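共用キッチン用品の貸出と返却方法が変わります

2020年1月

共用棟「Ingate」の1階キッチンで貸し出している調理用品について、返却の手順と置き場所を見直しました。新しい手順は今月の貸出分から適用します。

昨年8月に棚の中身をすべて出して台帳と照らし合わせたところ、登録上は1,407点あるはずの用品のうち、66点の所在が分かりませんでした。多くは計量スプーン、缶切り、保存容器のふたといった小物です。鍋や大皿のように大きなものはほとんどそろっていました。その後、ふたは別の階の流し台の下からまとめて見つかり、台帳に戻しています。

小物が行方不明になりやすい理由として、利用者の方からは「返す場所が分かりにくい」「棚の札が古くて読めない」という声が寄せられました。これまでは使った人が元の棚に直接戻すことになっていましたが、棚の並びは何度か変わっており、札の更新が追いついていませんでした。

今後は、使い終わった用品を洗って水気をふき、キッチン入口側の返却台に置いてください。棚へ戻す作業は管理室が午前と夕方に行います。返却台に置くときは、刃物だけは備え付けの厚紙のさやに入れてください。さやが足りない場合は管理室の窓口でお渡しします。

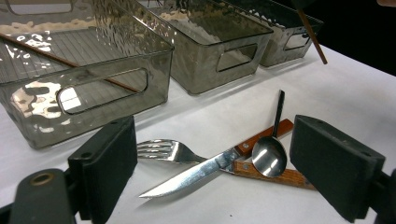 貸出カードの書き方も少し変わります。品名の欄は、棚の札にある番号だけで構いません。部屋番号と返却予定の時刻はこれまでどおり記入が必要です。1回の貸出は90分までとし、延長するときは同じカードの裏に書き足してください。次の予約が入っている日は延長できないことがあります。

大人数の集まりなどで一度に40点を超えて借りる場合は、3日前までに管理室へ申し込んでください。申込書は窓口のほか、掲示板の横にも置いてあります。皿とカップは同じ柄でそろわないことがあります。柄をそろえたい方は申込書の備考欄にその旨を書いてください。

破損したときの扱いは従来と同じです。ガラスや陶器が割れた場合は、破片を流しやごみ箱に捨てず、新聞紙に包んで窓口へお持ちください。通常の使用で割れたものについて弁償は求めていません。欠けたまま棚に戻っている皿が秋に何枚か見つかっています。小さな欠けでもお知らせください。

調味料の共用は、今回の見直しに合わせて終了しました。開封日の分からない瓶が多く、管理が難しいためです。塩と砂糖、食用油も置きませんので、必要な分は各自でご用意ください。冷蔵庫の一時利用は続けますが、部屋番号と日付のないものは週末に処分します。

棚の札の貼り替えは、キッチン側から順に進めています。奥の製菓用品の棚は今月下旬になる見込みです。それまで製菓用品を借りる方は、番号の代わりに品名を書いてください。泡立て器と焼き型は数が限られているため、月末まで1部屋につき2点までとします。

古い貸出カードは今月いっぱい使えます。未使用のカードが手元に残っている方は、窓口で新しいものと交換します。受付時間は午前9時から午後5時まで、正午からの1時間は閉めています。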